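Storing floral dinner plates upright - will it chip the rims?
Posted in Kitchen & Home, May 2, 2020

Patricio Herrero
I picked up a set of white dinner plates with pink flowers on one side and a scalloped rim. I have 29 cm of clearance in the cupboard and the stack takes up most of the shelf, so I'd like to stand them on edge in a rack. My worry is the rim. All the weight would sit on one or two of the little points. Has anyone done this long term? They'll share the counter with my stainless bowls until I sort out the shelf.
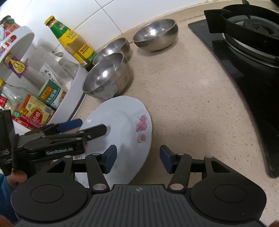

One of the plates on its edge, bowls behind.

The raised rim also makes the stack wobble, so I'm not keen to leave them flat.

Percy Cárdenas
I've had scalloped plates in a rack since November and no chips so far. Get one with coated wire or timber slots, not bare metal. Turn each plate until two of the points sit either side of the slot - it stops them rolling. Leave a gap between plates so the glaze doesn't rub. Measure the plate plus the height of the rack before you buy, as mine ended up too tall for the cupboard and lives on the bench.

Bennani
Just stack them in sixes with paper towel between. Racks are a waste of money.

Orkstead
Felt rounds work better than paper towel if you do stack. Check the foot underneath for rough spots too, that's what scratched mine.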